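Lista: cocina-compartida
Asunto: Re: Cal en los platos y descalcificador
De: Lensa Tesfamariam

Hola a todos:

Contesto a lo de Gayan, que copio para quien se incorpore ahora:

> El agua de Assefa viene durísima. He probado el vinagre
> y el ácido cítrico y los platos siguen con velo. ¿Merece
> la pena poner un descalcificador para todo el edificio o
> basta con un filtro en cada cocina?
> Gayan Sheikh

En nuestro portal pusimos un Plullo pequeño hace 6 años. La sal la compramos entre todos y sale por casi 20 euros al mes. El velo de los vasos desapareció; en los platos mates se notó menos. Eso sí, hay que dejar un grifo sin tratar para beber y para las plantas.

Si al final seguís solo con cítrico, va mejor en agua templada y con un aclarado largo. Los platos los dejamos escurrir de canto en la rejilla, dentro del fregadero.

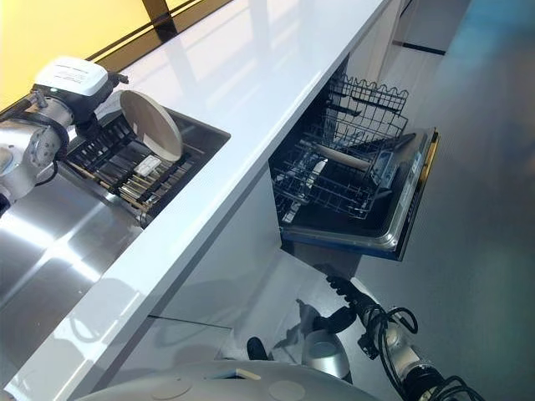
Lemlem Wolde me escribió aparte que a ella el filtro de grifo no le quitó nada de cal, solo el sabor a cloro, y que antes de gastar pediría un análisis de dureza. Estoy de acuerdo. Los de Usska nos lo hicieron con una muestra de la cocina y otra del contador.

El presupuesto del equipo para todo el edificio fue de 3.658 euros, con la instalación aparte. Lo tengo en PDF, si a alguien le sirve para comparar se lo mando. Faltaría saber si la bajante de Assefa tiene sitio para la derivación.

Un saludo,
Lensa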